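The Flower Table

The shop at the bottom of Plakelach Road had been a chemist's, then a bank, then nothing for a long time. When my aunt took it on she kept the bank's counter and threw out the rest. She sold lamps, picture frames, glass and artificial flowers, and the flowers paid the rent.

I went to work for her the winter after I left Iswood. I had been there six years in an office where I checked other people's invoices, and I was good at it, and one morning I couldn't get off the bus. I rode to the end of the line and back again. My aunt said I could have the room over the shop if I did the vases.

Doing the vases meant this. Hotels and dentists rented arrangements from us by the month. Every few weeks the arrangements came back, and somebody had to take them apart, wipe the leaves, wash the glass and put it all together in a different way so that the hotel would think it was getting something new. There were 300 stems in the back room when I started. My aunt knew because she had made a list, and she gave me the list and told me to check it.

"You like checking," she said.

I checked it. She was one short. I told her and she wrote down 299 without saying anything.

The tulips were the worst. They had long, bendy stems and heavy heads, and if you let go of one before it was wedged it swung round and faced the wall. My aunt's way was to lay everything out first, flat, with room between, and look at it before she put a single thing in a vase. I thought this was a waste of a table. I used to grab a handful and push it in. She would come through from the front, lift my handful out, lay it down again and go back to her customer.
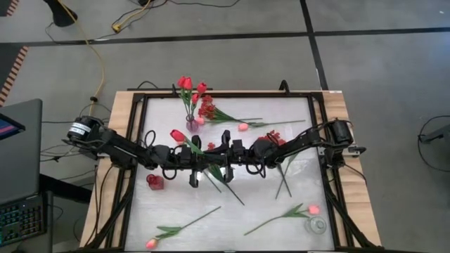 Tulips and small red flowers laid out, with one bunch already in its vase.

By December I was laying them out. I can't say when I changed over. I would put the pink ones on their sides, well apart, and stand the little jars wherever they fitted, and then I would go and make tea. When I came back I could usually tell which one was wrong.

We didn't talk much, my aunt and I. She had the radio on in the front and I had the sink running in the back. At one o'clock we ate sandwiches on the stairs. She told me once that she had wanted to work with real flowers and had tried it for a year, before the lamps, and hadn't been able to stand the bins. Every evening she had carried out what hadn't sold. She said the artificial ones were ugly if you got too close, but they didn't ask anything of you.

The big order that winter was from the Manalastas, which was a hotel by the station with a long lobby. They wanted everything red. They had sent a photograph of what they wanted, torn from a magazine, and in it the flowers were real and the room was in another country. My aunt pinned it over the sink. She quoted them £1,681, a figure she had worked out twice on the back of an envelope, and they agreed to it so quickly that she was cross all afternoon.

It took us eight days. We used nearly every red thing in the building. On the last evening she shut the shop early and came and sat with me in the back, and for once she did the arranging and I passed her the stems. She wanted the tall ones in the red glass and the tulips in the pale purple, which I said would clash.

"Wait," she said.

She put in four tulips. One fell over to the left straight away, and I reached across to fix it, and she moved my hand.

"Leave that one alone."

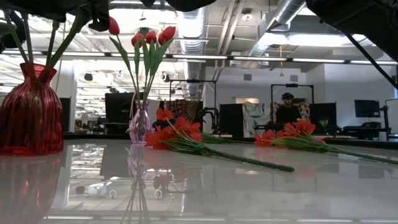
How do you stop artificial tulips from flopping over in a vase?
Choose a vase with a narrow neck and bend the last inch or so of each stem so that it grips the inside of the glass.

My aunt had that on a card by the till, in her own writing, for customers. It was good advice and she had never followed it herself. I asked her about it that night, while we were wrapping the glass in newspaper.

"People want them to stand up straight," she said. "So I tell them how."

The van came at seven in the morning. I carried the boxes out and she stood on the step in her coat with the list, ticking. When it had gone she went inside and turned on the lamps, all of them, as she did every day before opening, and I went through to the back.

There was one stem left beside the sink, a pink tulip with a kink in it. It wasn't on the list. I looked twice. Then I took the list down and wrote 300 at the bottom, and I washed a jar to put it in.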